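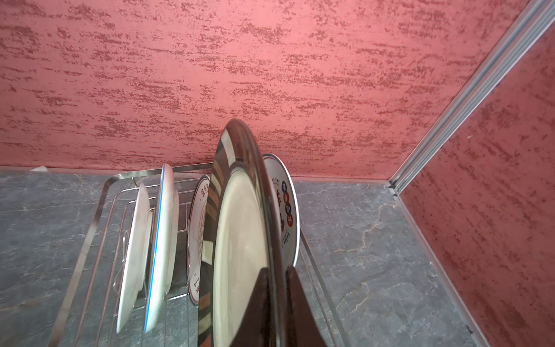

**How many plates should be in the rack when an operator begins recording?**

The number should vary from one recording to the next. A system that has only seen one arrangement learns that arrangement and little else, so operators are asked to change the load between takes, with a limit of four plates already standing before a new one is added.

## Household Tips for Dish Rack Sessions

These tips are issued to operators at the Wenton kitchen stations who gather examples for the Grukola plate-handling set. The set held 1173 accepted recordings at the close of December. Most rejected recordings were lost to ordinary kitchen matters, and the advice below is largely the advice one would give in any home.

**Dry every plate fully.** Water on a rim lets the plate turn between the fingers. Use a lint-free towel and finish with the underside, where the foot ring holds moisture.

**Wash off new-plate residue.** Plates fresh from the carton often carry a fine dust. Warm water and a small amount of dish soap will remove it. Avoid rinse aids, as they leave a slick film.

**Mix materials and patterns.** Steel, plain white and printed plates should all appear over the course of a shift. Polished steel deserves particular attention, as reflections change with every small movement. Buff it with a dry cloth and handle it by the edge to keep fingerprints away.

**Load from the back.** Fill the rear slots first and work forward, as at home. A plate should drop into its slot under its own weight. If it must be pushed, the operator should lift it, correct the angle and try again.
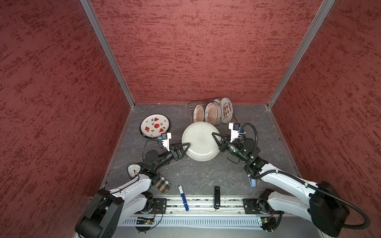
**Keep both arms level when passing a wide plate.** Large plates are best held at opposite edges and moved slowly. One arm should release only after the other has a firm hold. Quintana station operators are asked to pause for 3 seconds before each release.

**Retain honest mistakes.** A plate that slips and is then recovered is a useful example and should be kept. Mark it "recovered" in the Zirkon log. A chipped plate ends the take and must be discarded.

**Wipe the counter at each break.** A damp cloth followed by a dry one is sufficient. Abrasive pads are not permitted on any station surface.

Each shift is expected to submit around 85 recordings. Requests for replacement plates or towels should be addressed to Lorraine Hollis before 4 p.m.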